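首页 > 科技 > 现场 > 特写

在Gurcombe看人教机器叠东西

分享 15　评论 6

九月的Gurcombe，早上还有一点凉。我坐公共汽车到工业区，再走一段上坡的路，就看见Andbridge的楼。楼是灰色的，门口没有大招牌，只在玻璃上贴了一张纸，写着“开放日，请往里走”。我学中文很多年，写机器的文章却是不久以前才开始，所以出发以前，我把不懂的词抄在一个小本子里。后来这个本子用了一大半。

开放日上午9点开始。先在一楼听介绍，咖啡是自己倒的，有点淡。公司的人讲，他们不造机器人的身体，他们做的是“教”的工作：人用手完成一件家里的小事，手的位置和方向被记录下来，以后用这些记录来训练机械手。这个项目的名字叫Fekel。到现在为止，Fekel收集了2000段动作，内容都很平常，比如叠毛巾、收杯子、把帽子翻过来放好。

我问，为什么选这么小的事情。回答我的工程师想了一会儿，她说大的动作反而容易，一块布放在桌上，每次的形状都不一样，这才麻烦。她又说，人自己不知道自己的手怎么做。这句话我记在本子里了，因为我有同样的经验：别人问我母语里一个词为什么这样用，我也答不出来。

然后我们分组上二楼，每组6个人。二楼铺着地毯，走路没有声音。大家说话的声音也跟着小了，好像进了图书馆。带队的人请我们不要碰地上的线，也不要靠在架子上，架子如果移动一点，当天的记录就要重新校准。一位带孩子来的父亲马上把孩子抱起来，孩子不太高兴。

操作的人两只手各拿一个控制器，练习的时候动作很慢，比平时做家务慢得多。我以为这是给参观的人看的，工程师说不是，新来的操作员都从慢开始，等手习惯了才加快。一段动作如果中间犹豫了，一般也会留下，另外做一个记号。她觉得犹豫也是有用的材料。旁边一位老先生听了点头，他从前是做钟表的，他说学徒的犹豫，师傅一看就明白。 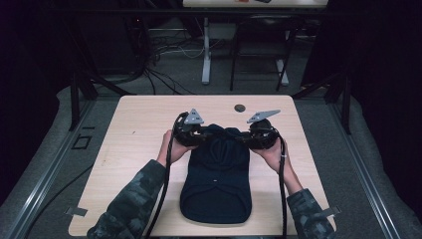

Fekel项目的工作台：操作员双手各持一个控制器，位于一顶深蓝色棒球帽的上方。

帽子比我想的难。帽檐是硬的，帽身是软的，抓的地方不对，整个帽子就会歪。公司里有人专门讨论先抓哪里，意见到现在还没有统一。参观的人也可以试，每人15分钟。我排队试了一次，控制器拿在手里不重，可是我总想看自己的手，不看帽子。工程师在旁边提醒了我好几遍。做完以后我的肩膀很酸，成绩怎么样，他们很客气，没有告诉我。

下午有一个短的讨论会，由合作的Potgieter工作室主持，他们负责机械手的部分。有人问到工作岗位的问题，台上回答得比较谨慎，只说目前的机械手离开实验室还做不了多少事。提问的人看起来不满意，散会后还在走廊里继续谈。我站在旁边听了一会儿，有几个词没有听懂，就没有插话。

离开的时候，一楼的咖啡已经收了。我在车站等车，把自己的帽子拿下来，试着只用两只手的指尖翻过去再放平。翻到第三次，车来了。

评论（6）　分享（15）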